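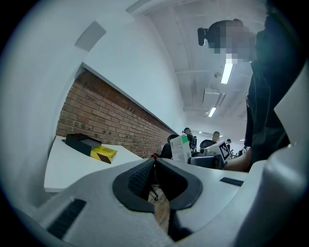
Item 1, the Zolano trial. Wilma Skinner reported that the Midero hand-held gripper kit is now in its second month of review, which is one month more than the quote allowed for. The kit comes with two grippers, a sheet of printed markers and a manual translated with great confidence. The textured mesh on the inside of the finger notch was generally liked. The black square marker on its white sheet was liked less, as everyone leans over it. Zuzanna Witkowska asked that arms be kept clear of the sheet during a run. Agreed, with some looking at shoes.

Item 2, cost. Zolano wants $441 per gripper per year for support, answered within 14 hours. Wilma's last ticket took six days. Zolano's position is that these were not business hours. Wilma to ask what they were.

Item 3, alternatives. Skoryk has offered a demo in July. Their brochure promises up to 6 hours on a charge and has a colour photo of a sunset. Zuzanna will ring them.

Item 4, spare finger pads. Still at Curkholm. Carried over from last time, and the time before.

Item 5, other business. The manual is to go back on the shelf after use. Wilma has it.

Closed at 4:40 pm.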